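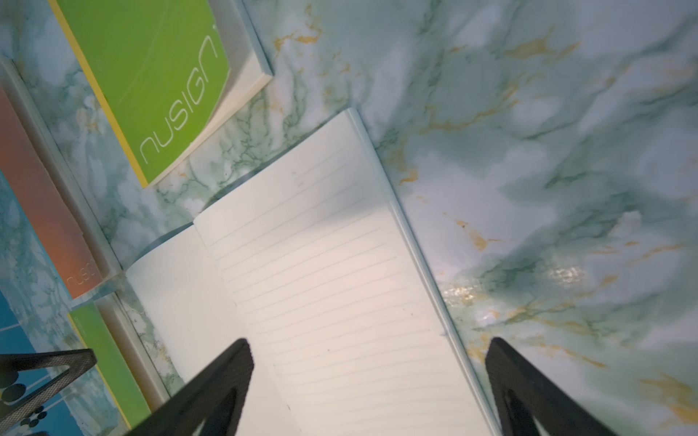
3.2 Paper diaries and the problem of the second week

Diary studies of household spending rest on the hope that people who cannot remember buying a sandwich will remember to write down that they bought one. We issued paper diaries to 168 households in Zillbridge and Posteck and asked each to record every purchase for three weeks. The books were ordinary stationery, with plain ruled pages (Figure 2) and no printed columns for price or store, a choice that saved money at the printing stage and cost us a good deal more at the coding stage. Left to the rules alone, respondents wrote recipes, phone numbers and, in one Notau Street household, a running complaint about our instructions. First-week entries were long and a little boastful. By the second week, the typical household had apparently stopped eating. We do not believe this.

Figure 2. Ruled notebook, open.

Earlier work with the Wei panel blamed such drop-off on fatigue, a word that covers everything from illness to a good television season. We tested a duller explanation, that diaries go missing inside the home. Households in the split arm received separate books for groceries, transport and everything else, on the theory that a shorter task is a kinder one. Notebooks that lie about on the same flat surface, as four do in Figure 3, invite their owners to pick up whichever is nearest, and bus fares duly appeared among the vegetables. Reporting in the split arm fell off 2 days later than in the single-book arm, a gain we had hoped to describe in warmer terms. Misfiled entries were moved by hand before analysis, and the coders' remarks on the process are not reproduced.

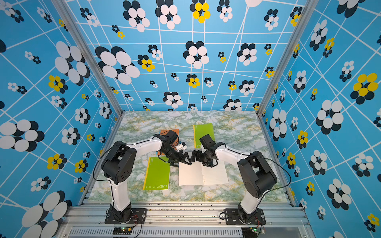

Attrition was handled in the usual way. A household counted as lost once it had left 3 consecutive days blank without marking them as days of no spending. Under this rule we lost several families who were merely thrifty, and kept one that had recorded the same loaf of bread every morning in the same pen. Figure 3 shows the notebooks on a marble-patterned surface, one of them orange, and cover color is the only feature of the books that respondents ever raised with us unprompted. We had not coded for it.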